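Incidencia 56 – Retraso en la actualización de la clasificación y del parte de lesionados
Competición: Liga de Baloncesto de Wuston
Servicio afectado: portal de resultados Hotora
Estado: resuelta, pendiente de verificación

Descripción
El club Wultetance comunica que la clasificación publicada en el portal no recoge su última victoria y que un alero dado de baja por una dolencia de espalda continúa figurando como disponible. La mesa de anotadores cerró el acta a las 21:40 y el marcador final, 84 a 56, consta correctamente en el documento firmado.

Actuaciones realizadas
Se ha comprobado que el acta fue recibida por el servidor y quedó retenida en la cola de validación. El código del equipo visitante, Laaksonen, aparecía duplicado tras el cambio de denominación tramitado en abril. Se ha suprimido el registro antiguo y se ha relanzado el cálculo de la clasificación general – el proceso concluyó sin errores.

En cuanto al parte de lesionados, el formulario médico se había enviado con el campo «fecha prevista de retorno» vacío. El sistema rechaza esos envíos sin notificarlo al club.
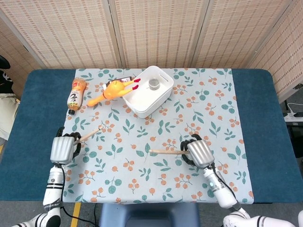

Sorcha Cowie respondió a las 10:15 que la clasificación ya era correcta, pero que la ficha del jugador seguía mostrando 40 minutos disputados en un encuentro en el que no fue convocado. Solicitaba además que la corrección se hiciera antes del cierre de convocatorias de la siguiente jornada.

Segunda intervención
Los minutos correspondían a otro jugador con el mismo dorsal en el equipo filial. Se han reasignado y se ha regenerado la ficha estadística. El parte médico figura ahora como «baja sin fecha de retorno», opción que deberá seleccionarse expresamente en lo sucesivo.

Observaciones
La memoria intermedia del portal se renueva cada 300 segundos, por lo que algunos usuarios pueden ver datos anteriores durante ese intervalo. Se ruega al club que revise la ficha y confirme el cierre por esta misma vía.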